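Condomínio Stuvach
Ata da reunião de moradores sobre a sala comum do rés-do-chão
29 de novembro de 2023 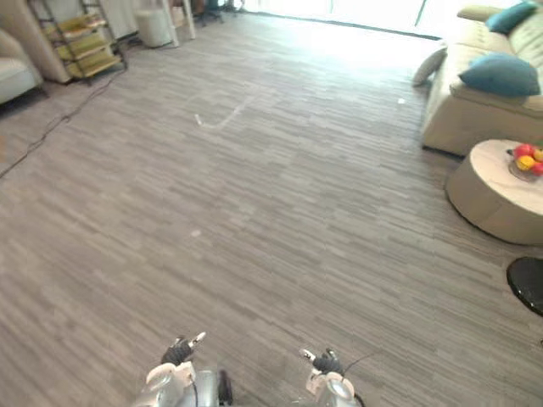
A reunião começou com dez minutos de atraso, na própria sala comum, com presença de moradores de catorze frações e duas procurações entregues à entrada. Presidiu Akua Eshun, em nome da administração. A ata foi redigida pela moradora do 2.º esquerdo.

Ordem de trabalhos:
1. Aprovação da ata anterior
2. Pavimento da sala
3. Sofá, almofadas e mesa de centro
4. Limpeza e arrumação
5. Regras de reserva
6. Contas da sala
7. Outros assuntos

1. Aprovação da ata anterior

A ata da reunião de agosto tinha sido enviada por correio eletrónico e afixada junto às caixas de correio. O morador do 3.º direito pediu uma correção: onde se lia que tinha votado contra a compra do sofá, devia ler-se que se absteve. Feita a correção, a ata foi aprovada com uma abstenção.

2. Pavimento da sala

A presidente recordou que o pavimento foi assente no verão pela firma Plosbridge e que a garantia da colocação ainda está em vigor. O orçamento aprovado foi cumprido, com exceção dos rodapés da parede do fundo, que foram faturados à parte.

A moradora do 1.º esquerdo disse que continua a preferir um chão de uma só cor. Na sua opinião, a mistura de cinzentos claros, cinzentos escuros e tons acastanhados em réguas estreitas cansa a vista. O morador do 4.º direito respondeu que foi essa mistura que levou à escolha, por disfarçar o pó entre duas limpezas, e que a amostra esteve exposta na entrada durante três semanas sem que tivesse havido reclamações. A presidente lembrou que o assunto ficou votado em agosto e não estava em discussão.

Foi comunicada uma queixa de um ligeiro ruído ao pisar perto da porta da arrecadação. A Plosbridge foi contactada e respondeu que enviará um técnico. Enquanto a visita não se realizar, pede-se aos moradores que não levantem réguas nem apliquem produtos nas juntas. Já houve quem tentasse resolver o ruído com pó de talco, o que só deu trabalho à limpeza.

Quanto a tapetes, foram apresentadas duas propostas. A primeira, de comprar um tapete grande para a frente do sofá, foi rejeitada com nove votos contra e cinco a favor. Os moradores que votaram contra referiram a dificuldade de o limpar e o risco de tropeçar, sobretudo para as pessoas mais velhas que vêm às tardes de leitura. A segunda proposta, de deixar o chão livre na zona central e usar as mantas da arrecadação quando há crianças pequenas, foi aprovada por maioria.

Decidiu-se também que as cadeiras dobráveis passam a ter feltros nos pés. O morador do 3.º direito ofereceu-se para os colar. A despesa foi autorizada até 30 euros.

3. Sofá, almofadas e mesa de centro

O sofá bege foi comprado à Mensah, com entrega e montagem incluídas. A fatura está arquivada na pasta da sala. A presidente leu as instruções de manutenção: aspirar o assento e as costas uma vez por mês com o bocal de escova, não usar lixívia, e tratar as nódoas logo que apareçam com um pano branco e água fria.

Discutiu-se se valeria a pena comprar uma capa. A moradora do 2.º direito defendeu que um estofo claro numa sala de uso comum não aguenta dois invernos. Propôs uma capa lavável em cinzento. A moradora do 1.º direito discordou, dizendo que com capa o sofá deixa de parecer o que foi comprado e que as costas acolchoadas ficariam escondidas. Depois de alguma troca de argumentos – e de se ter lembrado que os braços são largos e que uma capa de medida corrente dificilmente serviria – ficou resolvido pedir um preço à Mensah para uma capa por medida e voltar ao assunto na próxima reunião.

Sobre os braços do sofá, a administração pediu que não sirvam de assento. O pedido foi aceite sem votação.

As três almofadas, duas em azul-petróleo e uma em cinzento muito claro, ficam no sofá. Têm sido encontradas no chão, nas cadeiras do átrio e uma vez na lavandaria. Pede-se que voltem ao lugar depois de cada utilização. A moradora do 4.º esquerdo perguntou se se podia comprar uma quarta almofada, também clara, para ficarem duas e duas. Não houve objeções de princípio, mas a maioria achou que não era urgente. A proposta não foi a votos.

A almofada clara é a que se suja mais depressa. A moradora do 2.º esquerdo vai confirmar na etiqueta se a forra pode ir à máquina e informará por bilhete no quadro.

A mesa de centro redonda, de tampo branco com veios cinzentos, deu origem à discussão mais longa deste ponto. Foram encontradas marcas de copos depois da festa de anos de uma criança do prédio, entretanto limpas. Decidiu-se o seguinte: haverá bases para copos dentro da gaveta do móvel da entrada; não se pousam panelas, cafeteiras ou ferros quentes no tampo; a base bege da mesa limpa-se apenas com pano macio e bem torcido. A mesa não se arrasta. Quem precisar do espaço deve levantá-la a dois e tornar a pô-la em frente do sofá.

O morador do 4.º direito sugeriu encostar o sofá à parede da arrecadação, para o afastar da janela, por recear que o sol desbote o tecido. A presidente explicou que junto à arrecadação é preciso deixar passagem para as cadeiras e para a mesa de montar. Mantém-se o sofá onde está. Em contrapartida, pede-se a quem fechar a sala na primavera e no verão que corra o estore até meio. As almofadas azuis podem ser trocadas de posição de vez em quando, para apanharem luz por igual.

4. Limpeza e arrumação

A firma Teleo continua a fazer a limpeza das escadas e da sala. O contrato prevê uma passagem semanal na sala, com aspiração e esfregona bem escorrida. A presidente insistiu neste último ponto, pois as instruções do pavimento desaconselham água em excesso, e pediu a quem limpar por sua conta que faça o mesmo. Não se usa cera.

A moradora do 1.º esquerdo referiu que debaixo da parte da frente do sofá se junta cotão e que o tubo do aspirador do prédio não chega bem lá. Vai pedir-se à Teleo que passe nessa zona uma esfregona plana seca, no sentido das réguas. Se não resultar, afasta-se o sofá duas vezes por ano, com quatro pessoas e mantas por baixo dos pés.

Ficou assente que quem usa a sala a deixa arrumada no próprio dia. Isso inclui:
– recolher o lixo e levá-lo para o contentor;
– varrer migalhas e passar um pano na mesa de centro;
– repor as almofadas no sofá;
– guardar cadeiras e mantas na arrecadação;
– apagar as luzes e fechar a janela.

A lista será afixada do lado de dentro da porta, em letra grande. A que lá estava antes caiu e ninguém a repôs.

Houve uma intervenção do morador do 3.º esquerdo sobre brinquedos deixados na sala de um dia para o outro. Passa a haver uma caixa na arrecadação para tudo o que for encontrado. O que não for reclamado no prazo de um mês segue para doação.

5. Regras de reserva

A folha de reservas mantém-se no átrio. Cada fração pode reservar a sala duas vezes por mês, com um máximo de quatro horas de cada vez. As tardes de leitura têm lugar fixo e não contam para este limite. Festas com mais de dez convidados devem ser comunicadas à administração com uma semana de antecedência.

Foi proposta uma caução de 50 euros. Alguns moradores acharam a quantia exagerada para quem só quer lanchar com a família. Foi aprovada uma caução de 30 euros, apenas para festas, devolvida no dia seguinte depois de vista a sala. Votaram contra os moradores do 3.º direito e do 4.º esquerdo.

A chave passa a ter o número 111 gravado na chapa, para não se confundir com a da casa das bicicletas. Há duas cópias, uma na administração e outra no 1.º direito.

6. Contas da sala

A presidente apresentou as contas. A verba gasta em mobiliário e almofadas foi de 1126 euros, já com transporte. O valor ficou dentro do que tinha sido autorizado. O morador do 2.º direito pediu para ver as faturas, que foram passadas pela mesa, e declarou-se esclarecido. As contas foram aprovadas por unanimidade.

A despesa com os rodapés será incluída nas contas gerais do prédio.

7. Outros assuntos

A moradora do 4.º esquerdo perguntou se era possível ter uma estante pequena para os livros das tardes de leitura, que neste momento andam em sacos. Vai medir a parede ao lado da porta e trazer uma proposta com preço.

O morador do 4.º direito pediu que não se fume à janela da sala. A presidente vai afixar um aviso.

A visita do técnico da Plosbridge será anunciada no quadro logo que haja data. A capa do sofá e a estante ficam para a próxima reunião, a convocar pela administração.

Sem mais assuntos, a reunião foi encerrada. A ata vai assinada pela presidente e por quem a redigiu.

Akua Eshun
A moradora do 2.º esquerdo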